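Clearing out the little recording corner this month. Posting as I go so I remember what went where.

The room is the old box room at the back of the house in Flalenside. One window, one radiator that ticks, carpet from before we moved in. I read local history pieces in here for the Paterson newsletter, the audio version.

First job was the cables. I had a drawer of them and most belonged to things I no longer own. Two carrier bags' worth have gone to the recycling point. Kept the long ones and one spare of each kind.

Second job was the shelf. It held box files of old scripts, 1,460 pages by the printer's own counter, all of which I also have on the computer. Kept the ones with pencil notes. The rest went out with the paper.

Moved the desk away from the window – the traffic noise is worse in September when the schools go back. It now faces the inside wall, with the bookcase to the left. Sounds less boxy already.

The desk used to have a long sprung arm clamped to the back edge. It drooped. I tightened it every week and it drooped by the end of every recording. Sold it to someone in the next village for 200 less than I once thought I'd get for the whole lot, so that's that.

Went over to a plain desk stand instead. Black, round base, thin pole, clip at the top. It takes up less room than a dinner plate and I can put it away in the cupboard.
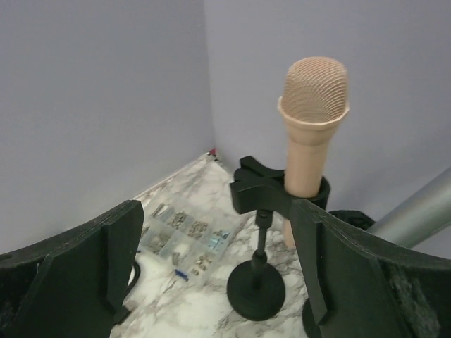 Nele Hermans: Do you not get every knock on the desk coming through with a short stand? I went back to an arm because of my own typing.

Yes, a bit. I put a folded tea towel under the base when I record and I don't type while I'm reading. If I were doing calls all day I'd probably want an arm too.

One thing about clips. Push the mic in from the front and don't slide it down from the top. I scratched one years ago doing that. Also check the clip before you tilt anything, as mine needs a firm press before it holds.

Height was the other question. A short stand on its own is too low for me and I end up reading into my chest. Two hardback atlases under it sorts that out. The tea towel goes on top of the atlases.

Still to do: the curtain. The old one is thin and I've been looking at a heavy one from Godon, 40 pounds in the sale. Will measure the rail first this time.

Scripts now live in one folder on the bookcase, current month only. Pencils in the mug. Headphones on the hook behind the door.

Next recording is the piece on the canal cottages. I'll do it at seven in the morning before the road gets busy and post the link when it's up.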